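Changing the water heater, and what it did to the bills

The old water heater went in July. It had been making a knocking sound since spring and I had been ignoring it, and then one Tuesday I went down to the basement for a jar of pickles and stepped into a puddle. The tank was older than I thought. The sticker on the side had the name of the previous owner's plumber on it, and the phone number no longer worked.

I called Mogensen, the plumbing outfit across from the post office, and they sent Yaroslav Shevchuk, who had worked on our kitchen drain before. He looked at the tank for maybe a minute and said it was done. He could put in the same kind of tank again for a lot less, or he could put in a heat pump unit, which would cost more up front and use less power. The quote for the heat pump was $2,993 installed. I asked him which one he would buy and he said it depended on how long I planned to stay in the house. I plan to stay.

We had 6 days without hot water while we waited for the unit. I showered at the gym, which I hadn't visited in months, and the woman at the desk had to reactivate my card. Ea Gunnlaugsson next door offered her bathroom too, and I took her up on it twice. We boiled a kettle for the dishes. It was summer, so it was an annoyance and not much more than that. I would not want to do it in January.

The install took most of a day. The new unit is taller than the old one and we had to take down a shelf to fit it, so now there are four boxes of Christmas stuff in the hallway that need to go somewhere. It also needs a drain for the water it pulls out of the air. Yaroslav ran a line over to the floor drain and told me to check it every couple of months for gunk. I put a reminder on my phone.
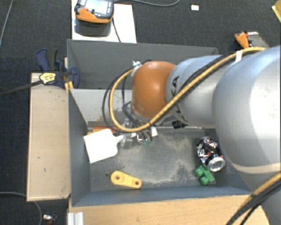 A few things I did not know before I had one. It makes noise. The sound is like a window fan on medium, and you can hear it from the living room if the basement door is open. We keep the door closed now. It also cools the room it sits in. The basement was always a bit muggy in summer and this year it wasn't, and I was able to unplug the dehumidifier by August. I expect I'll be less happy about the cold air once it's winter, and my husband has already said he's moving his workbench to the other wall.

It is also slower to heat up. With the old tank, two people could shower and then I could run a load of laundry right after. Now if three of us go in a row, the third one gets a warm shower and not a hot one. There is a setting that turns on the regular heating coils for times like that, and I used it when my sister's family came to stay. The rest of the time I leave it on the efficient setting and do laundry at night.

As for the bills, I kept track on paper. I compared the first full stretch with the new heater against the same months last year. Last year we used 2,351 kilowatt hours over that period, and this year it was almost 9 percent less. I had hoped for more than that. Part of it may be that we ran the air conditioning more, and I don't have a way to separate the two. I'll look again after a full year and write it down here.

Steinar Ragnarsson asked in the comments on my last post whether the utility gives any money back. Ours does, but the form wants the serial number, a copy of the invoice and a photo of the label, and the label on mine faces the wall. I got it in the end with a hand mirror and a flashlight. I mailed the form in and haven't heard anything yet.

Next job is the Christmas boxes. After that I want to deal with the gutter over the back door before the leaves come down.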